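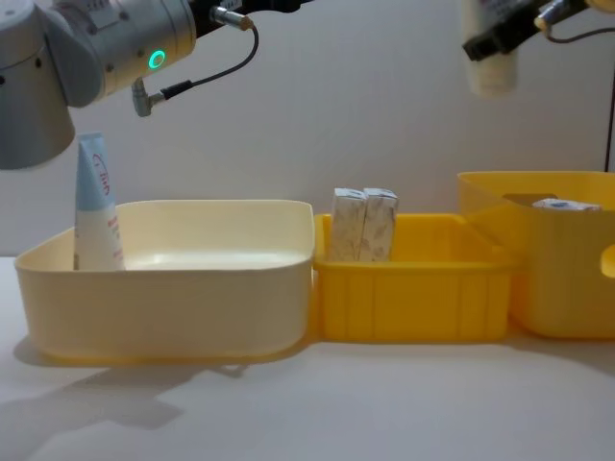
The meeting opened at 9:30 with the sorting cell, carried over from last time because the cable question had not been closed. The maintenance group reported on both arms. The left arm is the one that has been dropping its gripper signal. Its wrist connection is the screw-type connector on the silver segment, with the thin black cable looping down and back to the second metal connector underneath. The group proposed leaving that loop at its present length and marking both connector collars with paint pen, so that a loosened collar can be spotted on the morning check. Agreed.

Minutes of the March meeting were accepted with one correction: the spare cable was ordered through Cirnier, not Skjelbred.

1. Signal dropouts, left arm

The log for the period holds 44 dropouts. Most fell in the first hour after start-up. The connector was unscrewed, cleaned and refitted, and the count went down after that, but it did not reach zero. Two members thought the fault was in the cable itself and wanted it swapped now. The others preferred to wait until the spare is on the shelf, as the current cable is the only one of the right length in the building. Decision: wait for the spare, swap it the same day it arrives, keep the old one tagged for testing on the bench.

The green ring light on the wrist was discussed again. It had been treated on some shifts as proof that the gripper is connected. The ring is to be read as arm status only. The check sheet will be reworded, and the gripper gets its own line: open, close, open, before the first item is picked.

2. Bin positions

The cream bin and the low yellow bin stay touching, side by side, with the tall yellow bin to the right. The bins have been creeping on the tabletop during the day, and the taught positions no longer match by the afternoon. Tape corners were tried and peeled off. Stops screwed to the table were suggested and turned down for now, as the layout is due to change when the Endach job comes in.

Agreed to try thin rubber mat under the bins for one month. If the mat changes the bin height, the approach points have to be taught again before the cell goes back to full speed.
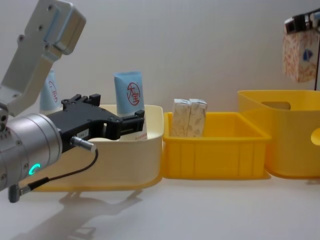
The low approach over the cream bin needs the most care in any reteaching. The fingers have to clear the rim on the way in and again on the way out, and the standing tubes leave little room on either side. The approach height will be raised by 32 mm for the trial and brought down in small steps. Whoever does the reteaching is to save the old program under its own number first. The last good version is 711.

3. Grippers

Finger pads on both grippers are to be checked every 300 hours. There was a short discussion of crushed flaps on the small boxes. It was not settled whether they arrive that way or get bent at the pick. Incoming boxes will be looked at before they go into the cell, and grip force stays where it is until that has been done.

4. Supplier matters

Gonik has asked for the fault log before it will quote on a service visit. To be sent as it stands. Skjelbred's quote for the bench power supply has expired and a new one has been requested.

5. Actions

Paint marks on connector collars: maintenance, before next start-up.
New wording for the check sheet: cell operators.
Mat cut and fitted, heights measured before and after: workshop.
Fault log to Gonik: office.
Box inspection on arrival, results kept in the cell binder: receiving.

Meeting closed at 10:40. The next one will be held in the workshop, next to the cell, if the compressor can be switched off for an hour.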